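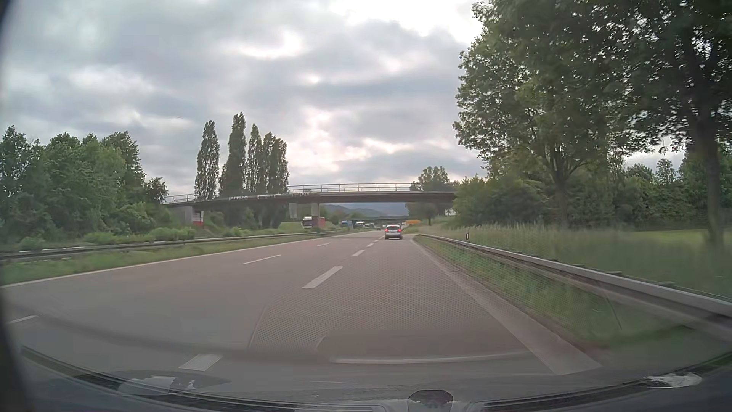
I finally got a seat at the Sterndale open day! Regular readers will remember I missed the last one thanks to a cold and a very stubborn boiler, so when the email came round offering demo rides in their self-driving test car I said yes before I'd even checked whether I was free that Wednesday. (I wasn't. Sorry, dentist.)

The place is out past Wadetthorpe, in a long low building that used to sell garden furniture. You sign in, you get a lanyard, you get a cup of coffee that tastes mostly of cup, and then you wait for your name to come up on a whiteboard. There were 17 of us in the morning group and four to a ride, which meant somebody was always going to end up in a car with room to spare, and that somebody was me. I got the front passenger seat and I was very smug about it.

Our safety driver was Zanele Oosthuizen, who has been with the company since it was five people and a rented van. She keeps her hands just off the wheel the whole time, sort of hovering, and after a few minutes I noticed I was holding mine the same way. She told us she's done 2,743 miles in this car since December and that her shoulders know about every one of them.

Getting out of town was the nervous part. She drove that herself, then on the highway she pressed a button, there was a soft little chime, and that was it. No drumroll. The car settled into the right lane and stayed there, tucked in behind a silver-grey car with plenty of space in between, three lanes going our way and hardly anyone in them. I'd been picturing something jerky, like a student driver, and it was more like being driven by my aunt, who has never been in a hurry in her life.

What I really wanted to know about was bridges. I'd read that they can be awkward for these systems – the shadow on the road, the sudden change of light – so I asked. Zanele said the shadows used to give them trouble, and an older version of the software would brake a touch for no good reason. The new one is called Temton (after a village, apparently, they name them all after villages) and it's meant to be a lot calmer. We went under our first one and I felt nothing at all. The man behind me said "Was that it?" and she laughed and said that was the nicest review they'd had all week.

There's a small screen by the dash showing what the car thinks it can see, with the lane lines drawn in and little boxes for the other traffic. I spent far too long staring at that when I could have been looking out of the window. The boxes wobble a bit! Nobody seemed bothered by it except me.

Back at the building we had sandwiches and a talk in the Fourie room about how they sort through all the footage. They had 3,493 clips waiting to be checked by hand, and I got to try a few. You draw around the lane markings and say what's a truck and what's a tree, and it is oddly soothing for ten minutes and I imagine a lot less so by the end of the day. I got told off, very kindly, for skipping a road sign.

Would I buy one? Not yet. I'd want to see it in heavy rain first, and they don't do open days in heavy rain. But I've put my name down for the evening ride, which goes out after dark, and if I get a place I'll write that one up too. Bring your own coffee if you go.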